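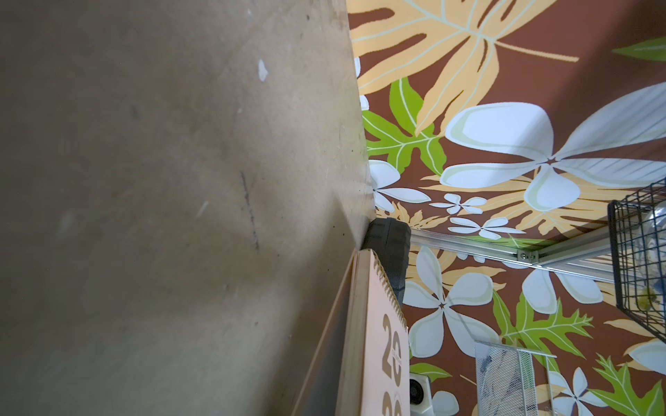
Comparing Two Wrist Camera Positions and Two Gripper Finger Sets for Desk Tidying

Project report, Catacutan robotics lab course

1. Background

The task for this project was picking up small desk items and putting them back in the right place on a shared workbench. The arm was the Stirnine, the smaller of the two arms the course has. It came with a parallel gripper and a wrist camera bolted on top of the gripper body. Last year's group reported that they lost a lot of picks on flat items and blamed the fingers. We wanted to find out how much of that was the fingers and how much was the camera.

We compared two finger sets and two camera positions. That gives four setups. The controller, the arm speed and the lighting were kept the same for all of them.

2. Equipment

Fingers A are the stock Vendeck fingers, hard plastic with a flat face. Fingers B were printed in the lab from a flexible filament, with a ribbed face and a tip that bends when it touches the bench.

Camera position 1 is the stock mount. Camera position 2 uses a bracket we printed, which moves the camera out to the side and tilts it toward the fingertips. The camera is the same one in both cases. It has a fixed focus, so anything very close to it goes soft — this mattered more than we expected.

The workspace was a desk with its normal things left on it. We did not want a bare bench because the final task is meant to run on desks people use. The wrist view regularly takes in a pink desk calendar with a gold spiral binding, a dark gray block, wire-mesh storage, an aluminum rail and brown wallpaper with large white flowers and leaves. All of this ends up in the input to the detector.

3. Method

Each setup was run on 15 items. The items were a mix of flat (cards, a ruler, a thin notebook), round (markers, a glue stick) and odd shapes (a binder clip, a roll of tape). Each item was tried several times from different starting poses. A pick counted as good if the item was lifted and held for 7 seconds. Anything dropped before that was a miss, even if the gripper had closed on it correctly.

The start poses came from a script, so every setup saw the same ones. Over the whole project we logged 571 pick attempts that we could use. Runs where the controller lost its connection were thrown out and repeated.

The detector was trained once, on 900 labeled frames taken with the camera in both positions. We did not retrain between setups.

4. Results

Fingers B did better than fingers A on flat items with both camera positions. The bending tip slides under the edge of a card, while the hard tip tends to push the card away. On round items there was no clear difference. On the binder clip fingers A were better, as the soft fingers twisted and let the clip rotate out.

Camera position 2 helped with both finger sets, mostly in the last part of the approach. With the stock mount the gripper body hides the item once the arm is low, and the controller is then working from an old estimate. With the side mount the item stays in view longer.

Camera position 2 also had a cost. Because it is tilted, it sees more of the background when the arm is raised. The detector gave more false detections in this position, and most of them were on the wallpaper. The small white flowers were picked up as paper scraps. The large ones were usually ignored. We also got false hits on the spiral binding of the calendar, which the detector labeled as a pen when it saw it from the side.

Marks on beige surfaces were a smaller problem. A short dark line looks a lot like a pencil lead or a thin wire from above, and the arm made several attempts to pick one up before we raised the confidence threshold.

5. Fixes tried

We masked out everything above the work surface using the arm pose and a rough plane for the desk. This removed most of the wallpaper detections. It did not help with the calendar, because part of it falls inside the plane.

We tried slowing the final approach to get more frames. It made no difference to the pick rate and made every run longer, so we went back to the original speed.

A second version of the printed bracket was made after the first one cracked at the bolt hole. The new one is thicker there. We checked the camera angle against the old bracket before carrying on, and it matched closely enough to keep the earlier data.

6. Discussion

The fingers and the camera both matter, but for different items. For flat items we would change the fingers first. For everything else the camera mount gave more improvement. The best setup overall was fingers B with camera position 2 and the mask turned on.

There are limits to this. We used one desk and one kind of background, and the detector may behave differently in a plainer room. The soft fingers were also showing wear at the tips by the end of April, and we have no data on how long they last.

The next group could try a harder plastic core inside the soft finger, which might fix the twisting on clips. The Rendstead controller has an input for a second camera that we did not use — a fixed camera over the desk would make the masking simpler.

The bracket and finger files are on the course drive in the same folder as the logs.

Catacutan Robotics Lab | Student Projects | Contact the lab office | Back to top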